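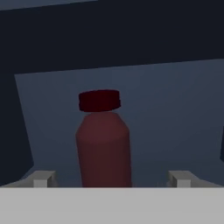 Hi Tania,

July update on the teleop demos, a bit longer than usual because so much of it was spent driving the arm by hand!

The big news first: we now have 80 clean demonstrations of the bottle task in the simulated kitchen, all recorded by remote control. Retno did most of them and she's gotten scary good with the controller. Her runs take roughly 16 seconds each. Mine take a lot longer (I keep overshooting and backing up), but Sugeng wants a few of the clumsy ones left in so the policy sees what a correction looks like, and I think he's right.

What slowed us down was the wrist view. When you're lined up on the bottle you can't see its base past the palm, so everyone was guessing how low to go. We tried teaching people to switch over to the wider view before closing the fingers, and that helped more than any of the settings I fiddled with.

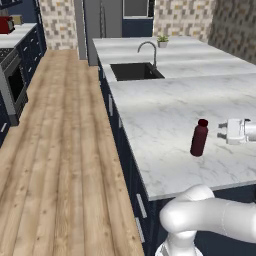
Coming in sideways over the counter is still the approach I'd like everyone to use. Anisa prefers dropping in from above, and her demos look lovely on their own, but mixing the two styles made the first Suda training run dither between them. So for now it's sideways only, and we've put 10 of hers in a separate folder for later.

Money is fine. The second controller from Zedness came in under what we'd set aside, and I'd like to use the leftover to pay Nabila for extra labeling hours if you're okay with that.

Next up is moving the start position of the bottle between runs, then the sink side of the island. I still owe you the storage numbers, will send those separately.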